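I had been in Gavaston nine minutes when the man at the taxi rank told me not to mention the allowance. So naturally I mentioned it to everyone!

Councillors here voted themselves an extra £400 a month last December, and the town has talked of little else (bins excepted). A petition at the Manninen bakery had 2898 signatures when I bought my bun, and the woman behind the till watched me until I'd read every line of the heading.

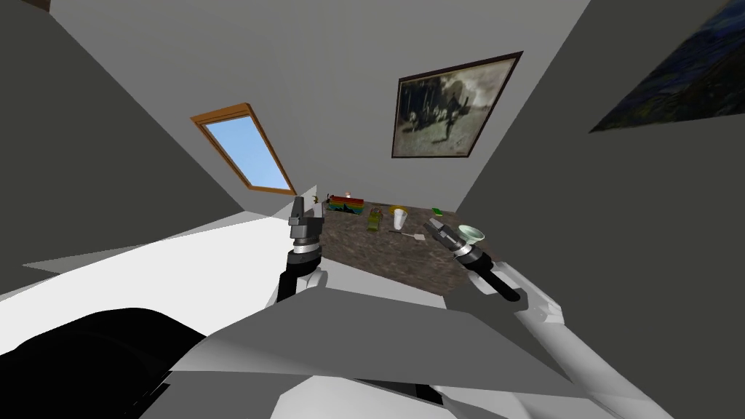

Under the eaves: a skylight and a landscape in sepia.

I'd expected the ruling group to be hiding, but their leader, Lempi Hyvönen, gave me a whole afternoon and three pots of tea. She says the old rate hadn't moved in years and only the retired could afford to stand. I rather liked her. I also noticed she changed the subject every time I said Niltlow, the ward where the library shut the same week.
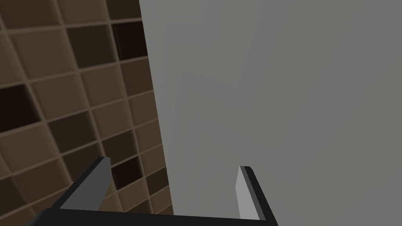 Lauri Saarela told me the money would be forgiven by Christmas but the library wouldn't, and that anyone knocking on doors in Prellirlow or Niltlow could hear as much in five minutes.

So I went and knocked (in the rain, in the wrong shoes). Four people wanted the library back, one wanted a new bus shelter and one thought I was the candidate and shut the door. 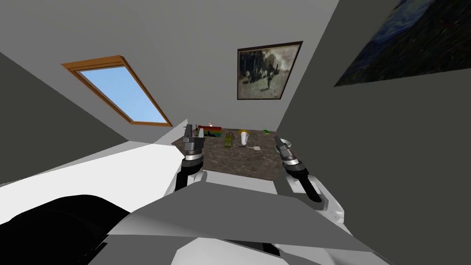

Pay them properly and then make them turn up, was how a reader in Prellirlow put it when she wrote to me afterwards, adding that her own councillor had missed every surgery since spring.

The vote to reverse the rise is on 27th July, in the evening, and the public gallery opens at seven. I've already booked my room.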